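**Which takeaway tubs are fit for freezing stock and soup?**

I batch cook in October and freeze in portions of 100 ml and up. I have been reusing takeaway tubs and two of the lids have split at the rim. Is there a way to sort the usable ones before filling them, or should I buy proper freezer boxes? - Mareike Sauerland

## Answer 1 (accepted)

Sort by resin code, normally moulded into the base.

- 5 (PP): withstands hot filling, but ordinary grades turn brittle in a domestic freezer at -18 °C. Do not drop or flex them when frozen.
- 2 (HDPE) and 4 (LDPE): tough when cold. Many ice cream tub lids are one of these.
- 1 (PET): acceptable cold, softens with hot liquid.
- 6 (PS): cracks easily. Recycle it if your council takes it.

Round tubs and rounded-square trays both do the job. Square corners pack better, round walls have fewer stress points.

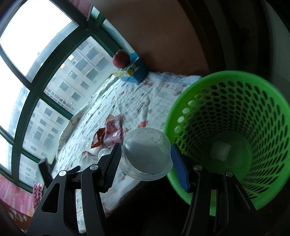
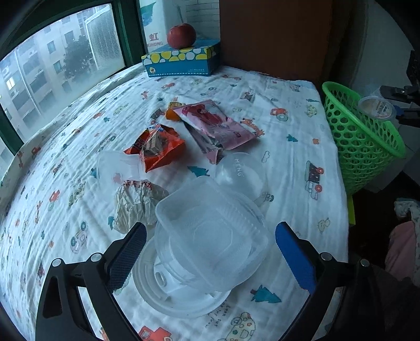 ## Filling and thawing

1. Cool the stock first, in the fridge if the batch is large.
2. Leave 10 per cent headspace. Water expands by nearly that much on freezing.
3. Rest the lid on loosely and press it home once the contents are solid.
4. Thaw in the fridge. Levering a lid off a frozen tub is the usual cause of split rims.

## Answer 2

I gave up and bought a set of Clinside boxes. More expensive but the lids fit each other. No splits so far.

## Answer 3

Same here but Ahonen. Does anyone know if the Zostura lids fit them?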